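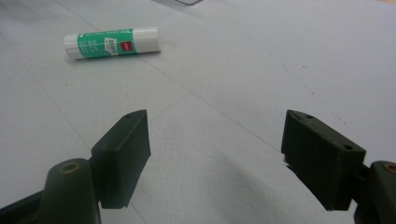

Según Britta Wendt, el error más caro es comprar primero el brazo y pensar en los dedos después, y por eso me pidió que pusiera aquí mi consulta completa antes de firmar nada.

Categoría: Automatización > Compras y presupuesto

Imprimir | Enviar por correo electrónico

¿Pinza paralela comprada o alquilada para artículos de papelería?

Buenas tardes. Preparamos estuches escolares en un taller pequeño y queremos automatizar un solo puesto: coger una barra de pegamento de la mesa y ponerla en su hueco. La barra llega tumbada, en cualquier dirección. Después vendrían los rotuladores y las gomas, pero eso no entra en el presupuesto de este año.

Tengo dos ofertas. Grornel me vende la pinza eléctrica con un juego de dedos, y el controlador se paga aparte. Nordin me alquila el conjunto completo durante 11 meses, con opción de compra al final. La cuota parece cómoda, pero no sé si incluye los recambios, y he leído que las almohadillas se gastan. Mis dudas son las siguientes: ¿cuánto debo reservar para recambios?, ¿vale la pena pagar una pinza de más recorrido si ahora solo cojo objetos delgados?, ¿y qué se olvida normalmente en un presupuesto así? El español no es mi lengua, disculpen si uso mal algún término.

Manolis Stefanou

Evanthia Psarras

Hola, Manolis. Yo hice una compra parecida y le cuento cómo repartí el dinero. Para recambios reservé el 20 % del precio de la pinza en el primer año, y gasté casi todo en dedos. Los bordes sufren sobre todo en las primeras semanas, cuando se programa mal la altura y el dedo toca la mesa. Pida al vendedor el precio de un dedo suelto, por escrito, y también si se cambia con tornillos normales o hay que mandar la pieza entera.

Sobre el recorrido: si los rotuladores y las gomas son un plan serio, pague ahora la diferencia. Una pinza que abre mucho coge también lo delgado, aunque tarda un poco más en cerrar si no se programa una apertura intermedia.

Lo que yo olvidé:
- la superficie de trabajo. Una lámina con juntas o pliegues puede frenar una pieza que rueda, y tuve que cambiarla.
- la iluminación. Una tapa blanca y brillante sobre una mesa clara es difícil para una cámara barata. Haga la prueba con sus propias piezas y en su propia mesa, no en la del vendedor.
- las horas de la persona que enseña los movimientos. En mi caso fueron aproximadamente 10 jornadas, y no estaban en ninguna línea de la oferta.

El alquiler de Nordin no lo conozco. Pregunte quién paga el transporte cuando hay una avería — en mi contrato lo pagaba yo y me enteré tarde.

Sajib Liyanage

compra de segunda mano, yo pagué 211 euros por una pinza usada y funciona. El controlador me costó mucho más, eso sí.

Grigoris Christodoulou

No estoy de acuerdo con la segunda mano para un primer puesto, porque no tendrá a quién llamar. Tampoco firmaría el alquiler sin una prueba. En Gastitz dejan probar el equipo en el taller del cliente y descuentan el precio de la prueba si después se compra. Lleve las barras con la etiqueta puesta y también alguna sin ella, pues el agarre cambia bastante. Si al final elige el alquiler, mire la cláusula de «desgaste normal» y pida que nombre las almohadillas de los dedos.

Etiquetas: pinzas eléctricas, alquiler de equipos, recambios, papelería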